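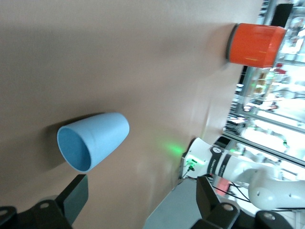

# Watching order for Tarnamia: do the Ornadik episodes go before or after season three?

Posted in: TV drama > Fantasy and sci-fi

**saltmarsh_tv**

I have just finished season two of Tarnamia and want to carry on, but I'm stuck on the order. There is a spin-off called Ornadik, six episodes, which my streaming service lists as a separate series. The episode guide I was using says it is set between seasons two and three. It came out after season three though, so people watching at the time must have seen it afterwards.

I don't want the end of season three spoiled. I already know one of the regulars leaves, because it was in the blurb for season four, but I don't know who and would like to keep it that way.

Also, the box set I borrowed from the library has an extended version of the season two finale that runs longer than the one I streamed. Is there anything in it I need to see before going on? I've got the discs until the end of the week.

Last thing. Is the Matlala special part of the main story or a one-off? It is in a menu of its own on the last disc with no number on it.

Please keep replies spoiler free past season two.

---

**Brackenfold** (390 posts)

Watch season three first, then Ornadik, then season four.

Ornadik is set earlier but it was written for people who had seen season three. The first episode opens with a short scene at the harbour that takes place after the season three finale, and everything after that is told as a flashback. If you go by the dates in the story you will have the ending given away in the first five minutes, before the titles. Most guides that put it between two and three are going by the caption on screen and don't mention the opening.

If you really want to see it in story order you could skip the harbour scene and start at the titles. You would also have to stop episode six before the last scene, which goes back to the harbour. I tried this on a rewatch and it works well enough, but I wouldn't do it first time through. A couple of the conversations in episode four are meant to be heard by someone who knows what is coming.

The extended finale has three extra scenes:

- a longer version of the council vote, with two more speeches
- the ferry crossing, which was cut from broadcast for time
- a short scene in the signal tower after the credits

The ferry crossing is the one to see. It explains how the letter gets to Brondov, and in the streamed version the letter is simply there at the start of season three. There is one line of dialogue in the second episode of season three that refers back to it. The council scene adds nothing much. The signal tower scene was dropped and the later seasons ignore it, so you can leave it.

On the disc, go to the scene menu and pick chapter 9 for the ferry. It saves sitting through the whole thing again.

Matlala I would leave until after season four. It has a cast member in it who isn't introduced until then.

---

**pollard77**

i watched ornadik first, before any of it, and it was fine. you pick it up. it's better than the main show if you ask me, less talking

didn't know there was a matlala one

---

**Understudy_Row** (2219 posts, section moderator)

I agree with Brackenfold on the order, with one correction. Matlala was made during the break between seasons three and four, and it went out before season four started. The character mentioned above is introduced in Matlala and then turns up again in the second episode of season four. If you leave it until later you will spend an episode wondering why everyone already knows her. Nothing in it spoils season four.

So the full order, which is also the order it was shown in apart from the first two lines:

1. Season two, extended finale (ferry scene at least)
2. Season three
3. Ornadik, all six
4. Matlala special
5. Season four

Matlala is part of the main story. It has no number because it was sold to broadcasters separately, and some of them never showed it. It was also left out of the first streaming release, which is why older guides skip it. The listing in our pinned thread was updated in May and has it in the right place. Please use that one in preference to the old list, which is still the first thing that comes up in a search and stops at season three.

A few practical points if you are using the library discs. The subtitles on the extended finale are out of step from the ferry scene onwards. Turning them off and on again puts them right on some players. On mine it didn't, and I had to watch that part without. The sound is also lower on the restored scenes than on the rest of the episode.

Don't read the booklet that comes with the set. The cast page lists the seasons each actor appears in, and that will tell you who leaves. The chapter titles on the season three discs are safe except for the last episode, so on that disc press play from the main menu and don't open the scene list.

The same goes for the episode thumbnails on streaming. The picture used for season four, episode one, gives it away. If your service lets you start the next episode automatically from the end of the last one, that avoids the page altogether.

---

**saltmarsh_tv**

Thanks all. I watched the ferry scene last night and it does make sense of the letter. Subtitles were out on mine as well and switching them off and on fixed it. I've put the booklet back in the box. Starting season three this evening and I'll do Ornadik and Matlala in the order given.

*Marked as solved by the poster, 10 July 2025. 3948 views.*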